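# How to Plan and Budget for a Kitchen Manipulation Station

Departments applying for equipment funds under the Rultalham shared facilities program are asked to prepare a station plan before requesting quotes. This page sets out the order in which the plan should be written and the items it must contain. It applies to stations in which a robot arm works at a domestic-style counter with a cooktop and sink. Mobile platforms are covered by a separate procedure.

## Before you start

You will need:

- a written list of the tasks the station is expected to support in its first year
- a floor plan of the room, with power outlets and water lines marked
- the current price schedule from the purchasing office
- the name of the budget holder who will approve the request

Plans submitted without a task list will be returned.

## Step 1. Write the task list first

Describe each task in one line, using plain verbs: place a block in a pot, move a pot to the sink, turn a faucet lever. Avoid general terms such as "cooking" or "cleaning." Reviewers use the list to judge whether the reach, payload and gripper requested are suitable.

Mark each task as required or desirable. The equipment should be sized to the required tasks only. Desirable tasks may be noted as grounds for a later upgrade.

## Step 2. Measure the work area

Measure from the intended base of the arm to the farthest point it must reach, including the bottom of any deep vessel or sink basin. Applicants often measure to the rim of a pot and forget that the fingers must travel down inside it. Measure the clearance under shelves and wall cabinets as well, with the arm at the highest point of its path.

At the Semeniuk building station, the counter run is 272 cm long and the clear depth in front of the wall is 50 cm. The first layout placed the arm at one end, and the far end of the counter was out of reach. Moving the base after installation required new anchor points and a revised safety check, and both were charged to the department.

## Step 3. Separate the costs

Enter costs under the five headings below. Do not combine them, even where one supplier offers a package price.

| Heading | Include |
|---|---|
| Arm and controller | Arm, control unit, emergency stop, cables |
| End effector | Gripper, spare fingers, mounting bracket |
| Counter and fixtures | Cabinetry, countertop, sink, faucet, cooktop, wall tile |
| Consumables | Pots, utensils, blocks, cleaning supplies |
| Support | Training, service plan, replacement parts |

Counter and fixtures are frequently underestimated. A station intended to resemble a home kitchen needs the same trades as a home kitchen, and the quote should show labor on its own line.

The support heading should cover the full period of the grant. Gripper fingers used against metal cookware will wear, and the station budget should allow for up to 37 replacement pairs over that period.

## Step 4. Request quotes

Send the same specification to every supplier. Attach the task list and the measured drawing. Ask each supplier to state delivery time, warranty terms and the cost of a return visit.

The Risau counter unit and the Skostesov mounting frame are already on the facilities price schedule and do not need a competing quote. All other items do.

## Step 5. Hold a trial before purchase

Where a supplier can provide a loan arm, run at least one required task at a real counter before the order is placed. Use the cookware that will be used in the finished station. Polished steel reflects its surroundings, and any vision system included in the quote should be tested against it.
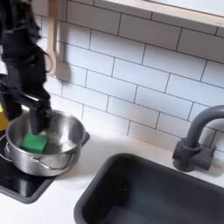
**Prepared by:** Equipment Planning Officer, Rultalham Shared Facilities
**Revised:** 9th November

Lowering a gripper into a straight-sided pot is a useful trial task. It tests downward reach, clearance at the rim and control of a small object such as a green block, and it needs very little preparation. Record the number of attempts, the number completed and any contact with the pot wall. One trial report submitted last year covered 151 attempts and was accepted in full; shorter reports are acceptable if the method is clearly described.

## Step 6. Submit the plan

Send the completed plan to the purchasing office with the following attached:

1. task list
2. measured drawing
3. cost table
4. supplier quotes
5. trial report, if a trial was held

Plans are reviewed in February. Applicants will be notified in writing of the outcome. Changes to the arm or end effector after approval require a new cost table and the signature of the budget holder. Changes to consumables may be made without further approval, provided the total for that heading is not exceeded.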